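Open afternoon at Dimitriou, Vutement building

The coach dropped us at the wrong gate, so our party of visitors saw rather more of the loading yard than anybody had planned, and I was glad of the tea when we finally got it. I had put my name down for the open afternoon back in May, mostly out of curiosity. I spent a good many years in canteens and hospital kitchens before I retired, and when I heard that Dimitriou were bringing automation into their catering side I wanted to see what it would mean for the people who do the washing-up.

Dimitriou cook for offices and colleges, 507 lunches on the day we came, and they have 121 people on the kitchen staff. We were taken round the prep room first, which was hot and cheerful and smelt of onions, and then up a flight of stairs to the Lotolex room, where the training is done. Lotolex is their name for the system that will clear plates and put food back where it belongs. Much of its practice takes place in a simulated kitchen on a computer, and two of the kitchen staff now spend their mornings up there, setting out jobs for it and marking how it gets on. I could have stayed all day! We were given some views from the practice kitchen to take home, all of them at the sink end. 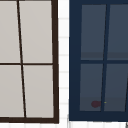
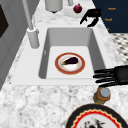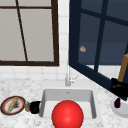
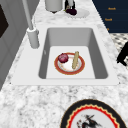

A woman from the evening shift told us over the second pot of tea that she had no quarrel with the machine, but she did want to know who would be sent for when it stopped halfway through a rack, and whether that person would be paid any more for knowing what to do. She had asked twice already. The answer so far was that everyone on the wash-up would get training by the autumn, and that the pay was being looked at.

I thought that a very fair question, and I was pleased it was asked in front of visitors. The manager didn't duck it, I will say that for him. He told us that no hours had been cut, and that the wash-up staff had been offered first go at the upstairs work. Some had jumped at it - sitting down for half a morning is no small thing when your knees are going - and others had said no thank you, they would miss the chatter. I would have been with the second lot, I think, though my knees might have voted differently.

We finished in the Fistosen hall next door, where 200 chairs had been put out and a good few were still free. There was a short talk, rather heavy on charts, and some excellent shortbread. They are planning another afternoon once the equipment is in use downstairs, and I have already asked to be put on the list. The coach home left at half past four, from the right gate this time.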